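Toy storage

Toy storage is the practice of putting playthings somewhere other than the floor. It covers furniture, containers and household rules, and in most homes it also covers a certain amount of kicking things under the couch. The subject has a small literature, most of it written by people selling boxes.
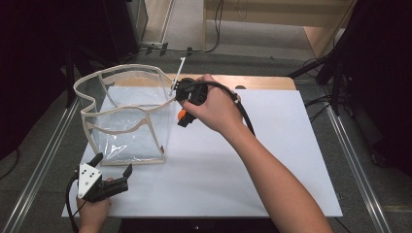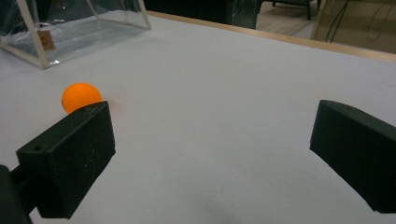
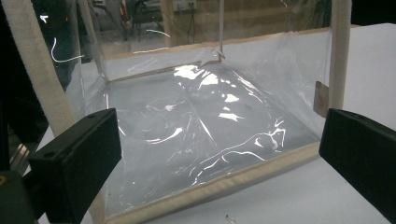

Clear plastic bin with beige fabric edging (first and third); orange ping-pong ball (second).

History

For a long time most children owned few enough toys that storage was a matter of a shelf or a pocket. The toy chest came into ordinary houses as a hand-me-down from the blanket chest, with a heavy lid and a deep interior. Anything placed at the bottom was considered gone until the family moved.

The town of Pudbridge is often mentioned in accounts of the early trade. The Kiltidis workshop there made a low pine chest with a slotted lid, advertised as suitable for "toys, boots or a small dog." Surviving order books show 262 chests sold before the firm switched to coffins, a line with fewer returns.

Open shelving became popular once parents noticed that children use only what they can see. The clear bin followed from the same idea. It lets a child find a toy without emptying the container, although most children empty it anyway.

Types

Chests and trunks hold the most and reveal the least. Modern ones have a slow-closing hinge, a change that fingers had been requesting for generations.

Cubbies divide a wall into equal squares, on the theory that toys come in equal squares. Stuffed animals adapt well to this. Marble runs do not.

Soft-sided bins fold flat when empty. They are light and cheap, and tend to lean toward whichever side holds the blocks.

Nets and hammocks hang in a corner and are meant for plush toys. Balls put in them come back through the holes at night.

Sorting

Writers on the subject disagree about how finely toys should be sorted. The strict school, linked with the Subramaniam system of colored labels, gives each kind of toy its own container and recommends 12 categories for a family with two children. The last category is "other," and within a month it is usually the largest.

The loose school is represented by Prakash Kurian, whose pamphlet "One Big Box" argues that sorting is a hobby for adults and should be paid for by them. Kurian allows a single exception for puzzle pieces. A later edition adds a second exception, for anything that has been in a sandbox.

A middle position, toy rotation, keeps part of the collection out of sight and swaps it every few weeks. Supporters report that old toys are greeted as new. Critics point out that the hidden toys still need to be stored, and that someone has to remember where.

Small balls

Table tennis balls, bouncy balls and marbles are treated separately in most guides. They roll, they are stepped on, and they outlive the games they came with. A lidded jar is the usual advice. The Riltau catalog once offered a wall-mounted ball dispenser with room for 600 marbles, and withdrew it the following October.

Safety

Lids should stay open on their own, and large chests should have air holes. Tall shelves are fixed to the wall. Plastic bags and packing film are kept away from small children, who reliably prefer them to the toy.

See also

Attic
Junk drawer
Yard sale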